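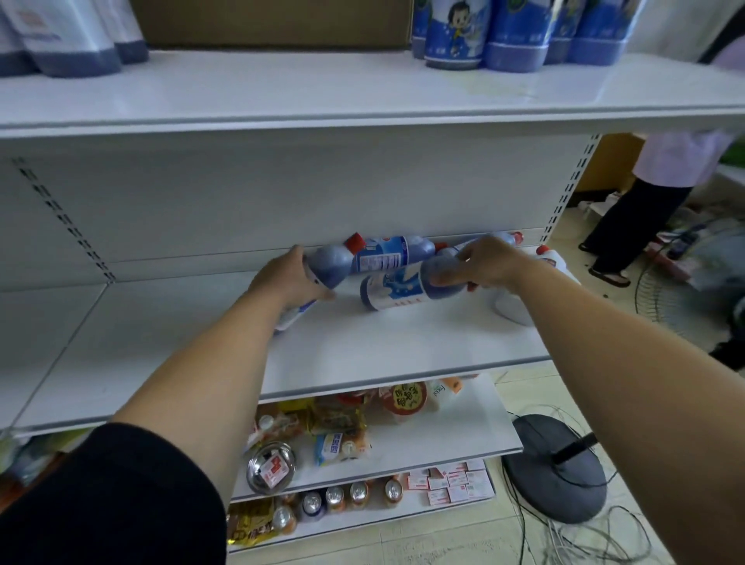 Toilet cleaner bottles on a white metal shelf.

About Gondal Pond and Stream Care

Gondal looks after garden ponds, small lakes and the streams that feed them. Laiba Shaikh and Babar Butt started the business with one van and a list of neighbors whose ponds had turned green. Our office and plant nursery are now on Skisel Road, next to the feed store.

Most of our work is on ponds under 700 square feet. We thin out cattails and duckweed by hand, repair liners, clear silt and plant the margins with natives such as pickerelweed, blue flag and soft rush. We do not use copper-based algae treatments, which can harm snails and tadpoles. If your pond needs shade or fewer fish, we will tell you so before we quote for anything else.

Iqra Chaudhry runs the nursery, where we grow 100 kinds of water and bog plants from seed or division. Ximena Insaurralde handles site visits and does the frog and dragonfly counts each August. Nusrat Ansari answers the phone and can usually tell you what that weed is from a photo.

Our largest job so far was the Praltar Creek bank, where we put in 300 willow stakes along a stretch that had been washing out every spring. Some of them failed on the upper bend – deer, mainly – and we are replanting that part with fencing.

We do not build swimming pools or koi systems, and we do not stock fish.

Nursery visits are by appointment. There is parking for two cars by the gate; please keep dogs on a leash near the tanks.

Page last updated 14 Nov 2025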